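The Last Chore on the List

Tidying a room defeats machines that can already weld a car door

By Humaira Rizvi

At Mengal, a contract packer of gift sets and small housewares, one line has run without a human hand since June. Two arms from Novetti lift soap bars out of a tray and set them in molded pulp. They do 2000 an hour. The soap is the same size every time, the tray arrives in the same place, and the lights never change.

Eleven steps away, five people on stools fill mixed baskets. That line has not been automated, and Faisal Marwat, who plans capacity for the plant, has no date for it. "Soap is a solved problem," he said. "A basket has a candle, a towel, something in cellophane. Every one of those is its own project."

The gap between the two lines is also the gap between the factory and the home. Household work consists almost entirely of mixed baskets. A dishwasher is loaded with whatever was eaten off. A floor holds whatever was dropped on it.

Broseck, a testing lab that rates service robots for insurers and appliance makers, has tried to put numbers on this. Its chore bench has 36 tasks, from wiping a counter to pairing socks. Each is run 200 times, with the objects shuffled between runs. A task passes when a machine finishes it without help in nine runs out of ten. The best entrant so far has passed 4. Three of those involve a flat surface and a cloth.

Razia Kiani, who runs the bench, says grasping is no longer the main source of failures. Fingertips with soft pads will hold most things under a pound. Failures now come from the steps on either side of the grasp: deciding what counts as one object, choosing where to take hold, and knowing when to let go.

Put-away tasks show all three. The instruction is short, something like "toys in the box," and a four-year-old can follow it. 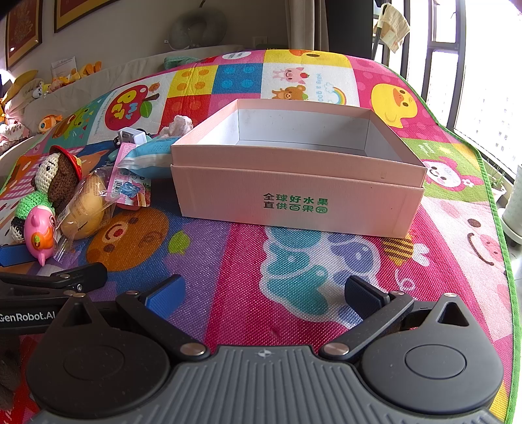 Plush compresses, so the width measured by the camera is wrong the moment the jaws close. Crochet snags. Clear wrap returns almost nothing to a depth sensor, and a printed surface behind the object gives the vision model edges that belong to nothing. On Broseck's bench, swapping a plain gray cover for a patterned one cut the completion rate on put-away tasks by half, with no other change.

The usual remedy is more demonstrations. Brinimano, which licenses manipulation models to appliance firms, trains on recordings of people doing the chore with a gripper in hand. Wajid Ghauri, an engineer there, considers the method sound and the supply short. Bedrooms are underrepresented, he said, and most recorded runs end at the first success, so the models see few recoveries.

Fabian Frei, who buys equipment for Mengal, is watching put-away results closely. A machine that could clear a bed could fill a basket. He has budgeted for another stool.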